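## Zastico tall mug, white with red

We've had the Zastico in the shop kitchen since March and it's still the one everybody reaches for! White outside, red rim, red inside and a big curved red handle you can get your whole hand around (winter gloves and all -- I've tried).
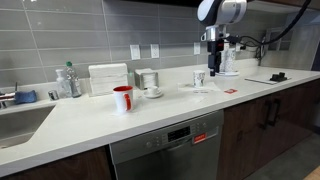

It holds 300 mL with room left for milk, and the red hasn't faded on ours after 86 trips through the dishwasher. Remedios Lorente keeps the tally on the cupboard door.

- Height: 9 cm
- Colour: white and red
- Sold singly or in a box of 2

Goes nicely beside the small Gredetti cup and saucer if your household is split between tea and espresso.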